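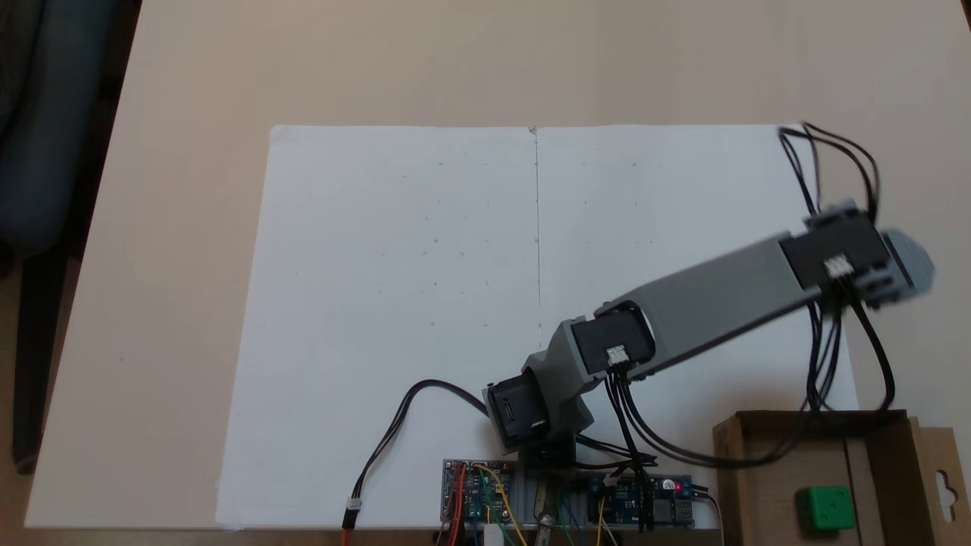
참여하기 > 모집 공고 > 테이블 놀이 > 볼레로 시험 놀이 참가자

볼레로 같이 해 보실 분 찾아요 (블록 하나, 종이, 연필)

올린 날: 2025년 10월 9일 | 글: 카드리 매기
인쇄하기 | 이메일로 보내기

안녕하세요, 일리츠 작업실의 카드리예요. 지난 5월에 '종이 위에서 블록을 옮기며 노는 걸 만들고 있다'고 짧게 적은 적이 있는데 기억하시는 분이 계실까요? 그때는 규칙이 냅킨 한 장에 다 들어갔어요. 지금은 규칙집이 꽤 두툼해졌고(줄여야 해요, 압니다!), 드디어 저희 말고 다른 사람들이 앉아서 해 봐야 할 때가 왔습니다. 그래서 참가자를 모집해요!

놀이 이름은 볼레로예요. 같이 만드는 무니르 벨하지가 처음에 같은 박자로 계속 책상을 두드리면서 설명을 하길래 제가 농담으로 부른 이름인데, 그대로 굳어 버렸어요. 더 좋은 이름이 떠오르시면 시험 날에 알려 주세요. 사나 파우지는 아직도 이름을 바꾸자는 쪽이에요.

어떤 놀이냐면요

탁자에 흰 종이를 깔고 연필로 점을 아주 연하게 찍어 둡니다. 그 점들 사이로 블록을 옮기는 게 기본이에요. 한 사람은 블록을 집어서 놓는 '손'이고, 다른 한 사람은 어디로 가야 하는지 말로만 알려 주는 '눈'이에요. 손은 점을 보면 안 되고(고개를 살짝 돌리고 앉아요) 눈은 손가락으로 가리키면 안 됩니다. "조금 왼쪽, 아니 네 왼쪽 말고 내 왼쪽" 이런 말이 끝없이 오가는데, 해 보면 생각보다 훨씬 웃겨요. 저랑 무니르는 첫날 거의 싸울 뻔했고요.

점수는 블록이 점에 얼마나 가깝게 놓였는지로 매겨요. 한 판은 11번의 차례로 끝나고, 중간에 손과 눈이 자리를 한 번 바꿉니다. 바꾸고 나면 방금 전까지 답답해하던 사람이 갑자기 너그러워지더라고요.

점을 왜 진하게 안 찍느냐고 물어보시는 분이 많았어요. 진한 점으로도 해 봤는데 너무 빨리 끝나 버려서 심심했어요. 눈을 맡은 사람이 '저게 점인가, 종이에 묻은 뭔가인가' 하고 몸을 숙이는 그 몇 초가 저는 제일 좋아요. 물론 시력 때문에 연한 점이 힘드신 분께는 진한 판을 따로 드립니다. 신청하실 때 한 줄만 적어 주세요. 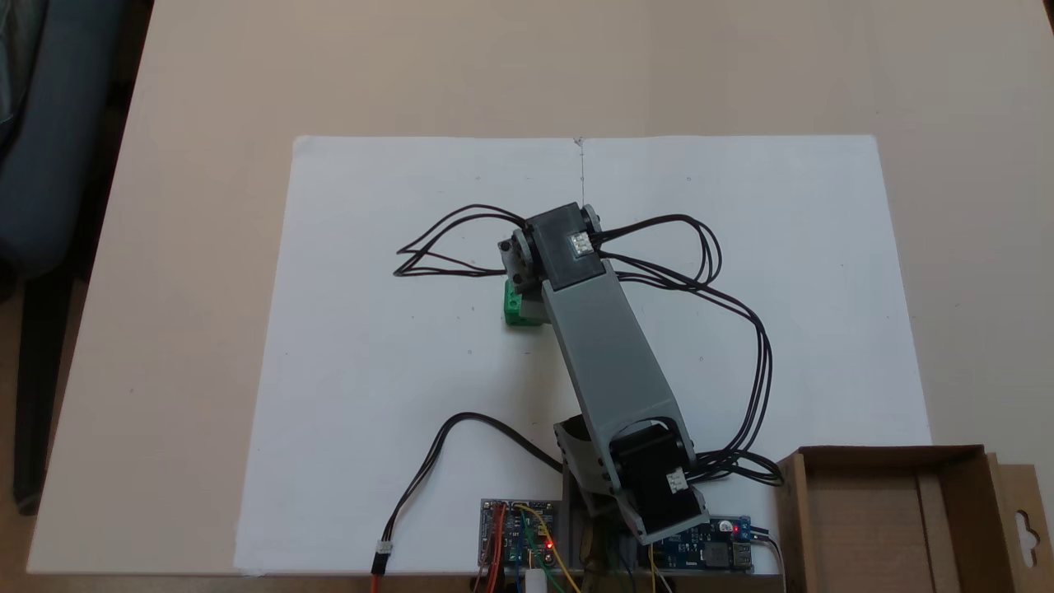
어떤 분을 찾느냐 하면, 솔직히 거의 아무나예요. 보드게임을 많이 해 보신 분도 좋고, 윷놀이 말고는 해 본 게 없다는 분은 더 좋아요. 규칙 설명을 듣다가 중간에 딴생각을 하는 분도 꼭 오셨으면 해요. 제가 딱 그런 사람이라서, 어디쯤에서 설명을 놓치게 되는지가 정말 궁금하거든요.

나이는 초등학생부터 받습니다. 어린이는 보호자와 같이 와 주시고, 보호자도 그냥 구경만 하지 마시고 한 판은 같이 해 주세요. 둘이 짝으로 신청하셔도 되고 혼자 오셔도 돼요. 혼자 오시면 저희가 그 자리에서 짝을 지어 드리는데, 처음 보는 사람끼리 하는 판도 꽤 필요해요. 오래 같이 산 부부는 말 대신 한숨으로 방향을 알려 주더라고요. 그건 규칙 위반인지 아닌지 아직 결론을 못 냈습니다.

한국어가 편하지 않은 분도 환영이에요. 왼쪽, 오른쪽, 위, 아래, 멈춰! 정도만 통하면 충분히 놀 수 있어요. 지난번에는 데스피나 델리치가 자기네 말로만 지시를 했는데 점수가 나쁘지 않았어요.

모두 21명을 모시려고 해요. 한꺼번에 다 오시는 건 아니고, 조를 나눠서 한 번에 몇 분씩만 앉습니다. 그래야 제가 옆에서 제대로 듣고 적을 수 있어요. 날짜는 신청하신 분들의 편한 때를 모아서 맞출 거예요. 저녁이 좋은지 낮이 좋은지, 안 되는 요일이 있는지 꼭 써 주세요.

오시면 뭘 하나요

한 분이 머무는 시간은 두 시간 정도로 잡고 있어요. 처음에는 규칙집만 드리고 저희는 입을 꾹 다물고 있을 거예요. 무례한 게 아니라 글만 읽고 시작할 수 있는지 보려는 거니까 서운해하지 마세요! 그다음에는 연습 한 판, 진짜 한 판, 그리고 차를 마시면서 이야기를 나눕니다. 질문지도 있긴 한데 짧아요. 제가 더 듣고 싶은 건 판이 끝나고 무심코 나오는 말들이에요. "아까 그거 좀 억울했어" 같은 것들요.
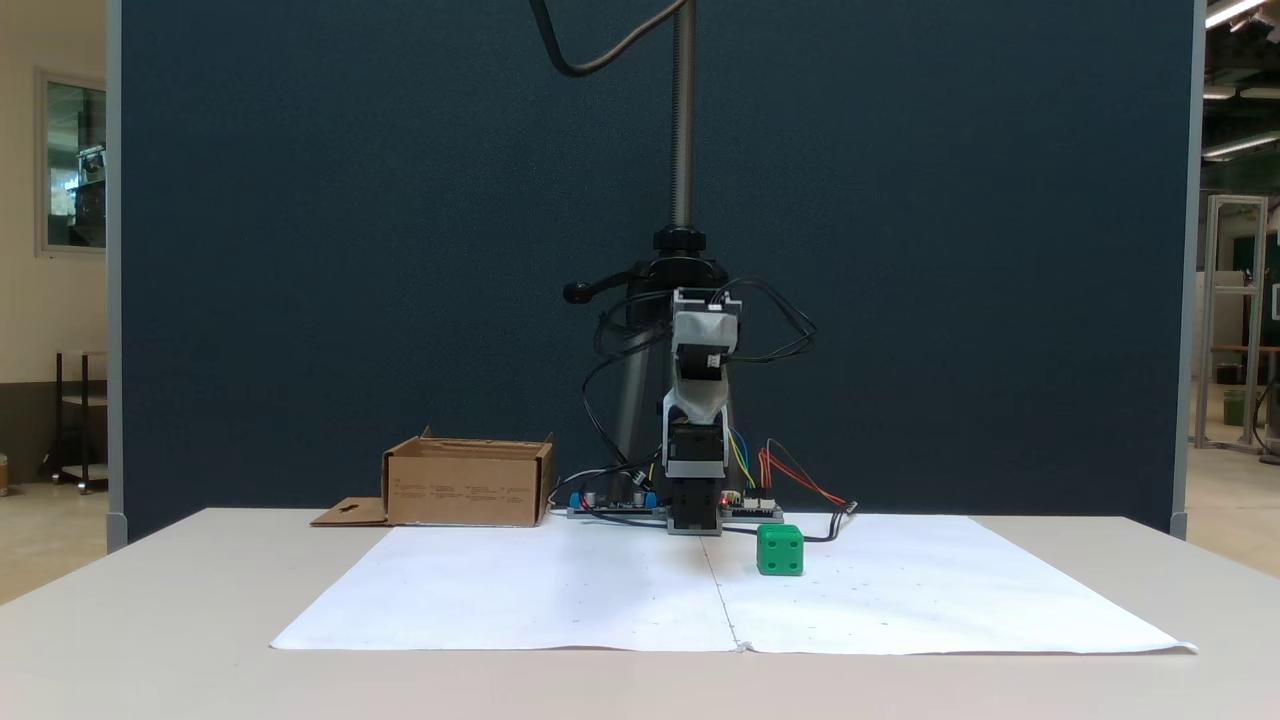 제일 먼저 여쭤보고 싶은 건 판의 크기예요. 처음에는 종이 한 장으로 시작했는데 블록이 갈 데가 너무 뻔했어요. 그러다가 흰 종이 두 장을 나란히 붙여 깔아 봤더니 가운데에 이음매가 생겼고, 이게 의외로 재미있더라고요. 지금처럼 초록색 블록이 오른쪽 종이에 있으면, 이걸 왼쪽으로 넘기는 순간을 특별한 차례로 칠 건지 그냥 평범한 이동으로 둘 건지가 문제예요. 무니르는 이음매를 넘을 때마다 점수를 더 주자고 하고, 저는 그러면 다들 넘어갔다 넘어왔다만 할 것 같아서 반대예요. 여러분이 해 보시고 편을 들어 주세요(제 편이면 좋겠지만요).

종이도 고민거리예요. 탁자 가장자리 쪽은 팔이 스치면서 금방 쭈글쭈글해지는데, 두꺼운 종이로 바꾸면 돌돌 말려서 펴지질 않아요. 무거운 걸 올려 두면 그게 또 거슬리고요. 어릴 때 벽지 뒷면에 그림 그려 보신 분, 재단실에서 일해 보신 분, 종이를 얌전하게 눕히는 법을 아시는 분은 신청서에 크게 써 주세요. 제가 제일 먼저 연락드릴지도 몰라요. 종이는 900장쯤 쌓여 있으니까 마음껏 써 보셔도 됩니다.

블록 이야기도 조금만 할게요. 모서리가 둥글고 면에 작고 동그란 홈이 있어서 주사위로 보시는 분이 많은데, 볼레로에서는 굴리지 않아요. 그런데 손에 쥐여 드리면 백이면 백 굴려 보고 싶어 하시더라고요! 그래서 요즘은 아예 굴리는 차례를 하나 넣을까 싶기도 해요. 일로프 판이라고 부르는 다른 규칙이 그건데(미렐라 안드라드가 쓴 초안이에요), 시간이 남는 조에는 이것도 부탁드릴 거예요. 규칙이 아직 엉성하니 마음 편하게 따져 주세요.

드리는 것

큰돈은 못 드려요. 대신 밥은 확실합니다. 아래층 식당 아이트 알리에서 수프랑 빵을 올려다 주기로 했고, 고기를 안 드시는 분 것도 따로 있어요. 못 드시는 음식이 있으면 미리 말씀해 주시고요. 볼레로가 완성되면 규칙집 맨 뒤에 이름을 넣어 드리고(원치 않으시면 빼요), 놀이 한 벌도 보내 드릴게요. 완성이 언제냐고는 묻지 말아 주세요. 저도 알고 싶어요.

오시는 길

730번 버스를 타고 종점 바로 전에 내리시면 식당 간판이 보여요. 그 옆 계단으로 올라오시면 됩니다. 계단이 좁고 승강기가 없어서 휠체어나 유아차로 오시는 분께는 불편한 곳이에요. 그런 분들은 신청서에 적어 주시면 식당 문 닫은 뒤에 일층 자리에서 하는 조로 잡아 드릴게요. 주차는 골목이라 추천하지 않아요.

신청 방법

아래 내용을 써서 이메일로 보내 주세요. 길게 안 쓰셔도 되고, 자기소개서 같은 건 정말 필요 없어요.

이름과 연락받으실 곳
혼자 오시는지, 짝과 같이 오시는지
편한 시간대와 안 되는 날
손이 하고 싶은지 눈이 하고 싶은지 (어차피 바꾸긴 하지만 궁금해서요)
못 드시는 음식, 진한 점 판이 필요한지 여부
마지막으로 누군가에게 길을 알려 줬던 이야기, 있으면요

마지막 항목은 안 쓰셔도 뽑는 데 아무 상관이 없어요. 그냥 제가 읽고 싶어서 넣었습니다.

자리가 다 차면 이 글 제목에 '마감'이라고 써 둘게요. 그 뒤에 보내신 분들은 대기 명단에 올려 두었다가 빠지는 분이 생기면 차례대로 연락드립니다. 답장은 사나가 하는데 조금 느릴 수 있어요. 일주일이 지나도 소식이 없으면 한 번 더 찔러 주세요. 오시기로 했다가 사정이 생겨도 괜찮으니, 전날까지만 알려 주시면 돼요.

아, 그리고 손톱을 아주 길게 기르신 분들! 블록을 집을 때 느낌이 다르다고 들었는데 저희 넷은 다 짧아서 시험을 못 해 봤어요. 꼭 좀 와 주세요.

카드리 드림

인쇄하기 | 이메일로 보내기

관련 글
규칙집 초안 읽어 주실 분 (마감)
연한 점, 진한 점: 연필 고르다가 하루가 갔어요
무니르의 점수 계산법, 그리고 제가 반대하는 이유
일리츠 작업실 탁자 같이 쓰실 분 구해요
일로프 판 첫 메모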